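Two Days at the Felldale Games Fair

I'd been meaning to get to Felldale since December, when a friend sent me the list of demos and I saw there would be an early build of Mevov on the floor. Well, I finally went, and I came home with sore thumbs, a tote bag full of stickers and a notebook I can barely read!

The fair takes up two halls next to the old bus station. Doors opened on 17 February 2024 at ten, and the line already went past the parking lot. It moved fast, though, and the people behind me were trading tips on hidden bosses the whole way in, so I didn't mind a bit.

I went straight to Mevov. It's a puzzle adventure set inside a drowned clock tower, and the demo gave you the first floor and a piece of the second. You carry weights from room to room to raise and lower the water, and every door you open changes which ledges you can reach. I got stuck for ages on a room with a brass bell - you have to ring it before you drain the water, so the sound carries to the lower gate. When the gate finally rumbled open I said "yes!" out loud and the man at the next screen laughed. The full game will have 106 rooms. Mine was a slow run, and I never found the blue key that everyone was talking about at lunch.

Kaede Matsuda, the lead level designer, gave a talk in the small hall that afternoon. She put up her first paper maps next to the finished rooms, and you could see how much she had thrown out. One staircase had been redrawn six times. She said she watches where testers stop and look up, and then she puts the clue there. I've played these games since I was a kid and had never thought about where I look. She stayed for questions until the next speaker needed the microphone.

The Yazdani booth had the longest wait of the fair, up to two hours after lunch, for a kart racer with four-way split screen. I gave it a try the next morning when it was quieter. It's loud and silly and the drifting feels great, but I came last in every race, so take my opinion for what it's worth.

Livedeck was the surprise. It's a card battler where both players draw from the same pile, and the card you leave behind matters as much as the one you take. There are 474 cards in the set so far, and the team had a printed version out as well as the digital one. I ended up liking the paper one more.

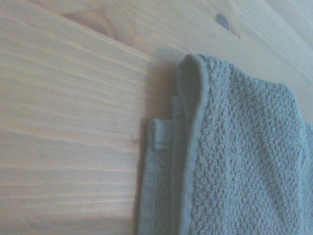

Livedeck has a starter pack you can take home, so of course I bought one, and I've been learning the shared pile rules all week. The cards are thin and they slide all over a bare table. A folded towel on pale wood, like the gray-blue one there, makes a perfectly good play mat, and the cards are much easier to pick up from terry cloth. My sister has beaten me in most of our games by saving her storm cards for the last round, which I should have seen coming.

If you go next year, bring water and eat early, as the noodle stand ran out both days. The second hall has the smaller teams and far more chairs. I still want another go at that blue key.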